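**Vendors Should Publish an End Date for Board Support**

20 April 2018

Small single-board computers are now bought by schools, libraries and public offices as ordinary equipment. They are still supported as if they were hobby goods. It is the position of this column that every vendor should state, at the time of sale, the date on which system images and security fixes will stop.

The Planberg office purchased 823 boards from Akby on the strength of a data sheet that listed memory and ports in detail and said nothing of kernel updates. The last image was released in August, and requests for clarification have gone unanswered.
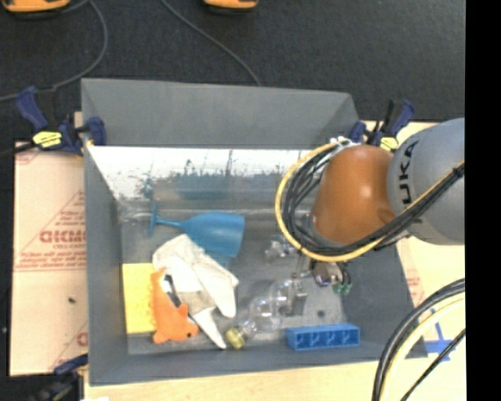 *Robot arm over an open gray bin.*

Tincuța Dobre of Nedelcu has argued that a fixed date would discourage small makers from entering the market. The concern deserves a fair hearing. Bratura, however, is a small maker, and it prints a three-year term on the box of its model 3005.

A buyer who knows the term can plan for replacement. A buyer who does not must rely on forum posts. Purchasing departments should decline any board sold without a written date, beginning with the next budget cycle.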